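The quilt that starts on the floor

By the time the kettle boils on a Friday night in Carkance, the hall on the main street is already humming. Sewing machines, mostly. There are 14 of them plugged in along the wall, and the oldest (a cast-iron beauty nearly too heavy to lift) still sews the straightest seam in the room.

Quilting has had a wonderful few years out here. The Carkance group began with four people and a bag of old work shirts, and last April its show drew 865 visitors to a town with one pub. People drove in from Dravus and stayed for the scones!

What I love most is the planning. Before anyone cuts good fabric, the whole quilt gets worked out at full size, and everybody has an opinion. Should the borders be wider? Does that mustard belong beside the plum? Blocks get shuffled, swapped, taken home and brought back a different colour.
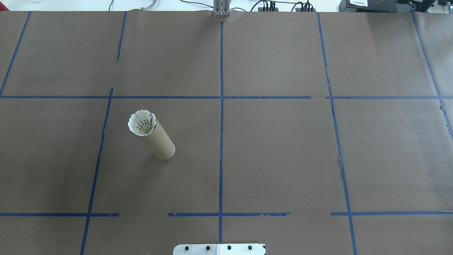 Brown paper and blue tape: a grid laid out in tape.

The big project this year is a quilt for the new library, pieced from 1470 scraps of flannel, denim and curtain lining. Some of the flannel came from a farm clearance and is so soft you want to put your face in it. The backing is a deep green wool from the old mill at Tai, found rolled up in somebody's shed.

Hand quilting comes last, and it's slow, chatty work, with six or seven people leaning in around one hoop. Beginners are sat beside the quickest stitchers and told not to fuss over crooked lines. I went along to watch and was handed a needle within ten minutes. My stitches are in there now, somewhere near the bottom left corner, and they're enormous.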